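Workshop Visits | Home Automation
6 min read

The arm lives in a shared workshop in Travstead, on the bench furthest from the door. Its builder, a retired heating engineer, calls it the Ahn, after the street where he grew up. He has been a member here for 3 years and has spent most of that time on this one machine.

"I wanted something that could sort," he says. "Moving a block from A to B is fine for an afternoon, but then what? So I went for soft things with an awkward shape, and a choice of two places to put them."

The soft things are rubber chickens. They came from a party shop in Wukville that was closing down, and he says he would have bought more if the bus home had been emptier. The bins are plain household ones.

"I tried tennis balls first and it got them nearly every time. I learned nothing from that. A chicken has legs and a neck, and when you drop three of them together the legs go everywhere. The arm has to decide which bit belongs to which bird."

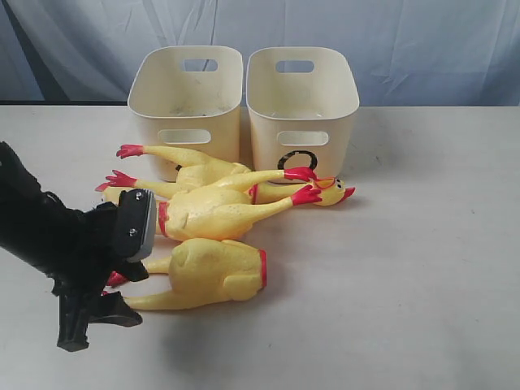

"People ask why I don't lay them out in a row. Well, I did, for the first month. It got very good at rows. Then I put one down crooked and it closed on thin air, and I knew I'd have to start again with heaps."

Starting again meant recording. He guides the arm through each job by hand, using a smaller copy of it as a controller, and the computer at home works through the recordings overnight. By the end of the summer he had more than 2000 of them. He threw out 82 because he had been talking to somebody and let the arm wander.

The whole build has cost him £975 so far, not counting the computer. The joints are driven by secondhand motors, and the fingers are his own design. He is on his fifth pair.

"The first ones were too hard and too smooth. They'd pinch the rubber and it would squirt out sideways -- like a wet bar of soap. I made the next lot wider, and that helped, but then they couldn't get in between two legs. The ones on there now are a compromise. I'd still like another few millimetres at the tip."

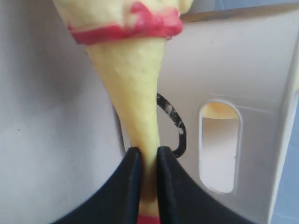
"The wrist camera was the best money I spent. From the front, the arm gets in its own way. It goes in for the grab and blocks the very thing you want to look at. With a camera down by the fingers you get the last little bit, when it matters."

He runs both views together and lets the software, a free package called Perano, make what it can of them. He is not a programmer and says so several times. Much of the setting up was done by following other people's notes and changing one number at a time.

The bins are marked with a cross and a circle, so that he can ask for one or the other. Getting the arm to respect the marks took longer than getting it to pick things up.

"It had a favourite. Whichever bin was on the right, it wanted that one. I'd swapped them over in some of the recordings but not enough of them. That was my fault, I got lazy about it."
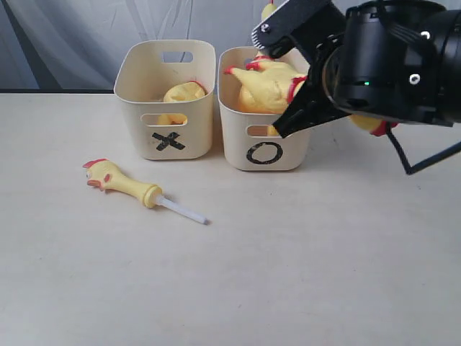

The gripper at the right-hand bin, with chickens in both.

The other members have mostly been patient. There was a complaint about squeaking, which he took seriously, and he now does his longer sessions in the mornings. One member lent him a lamp. Another has asked whether it could be taught to sort screws, and he has told her no -- not with those fingers.

What does it still get wrong? "Legs. If it takes hold of one leg, the rest of the bird swings about, and it may knock against the bin on the way in. Round the body would be safer, but the fingers don't open wide enough for the fat part. So it's legs or neck, and I'd sooner it went for the neck." 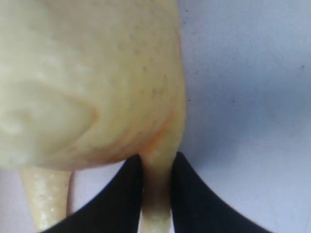
Wrist camera view of a grip on one leg.

He plans to have the sixth pair of fingers fitted by November, with a slightly wider opening. After that he would like to try socks, which his wife suggested and which he thinks may be harder than they sound.

"A sock hasn't got a shape at all until you pick it up. I might need to do another 2000."

Posted 9/27/18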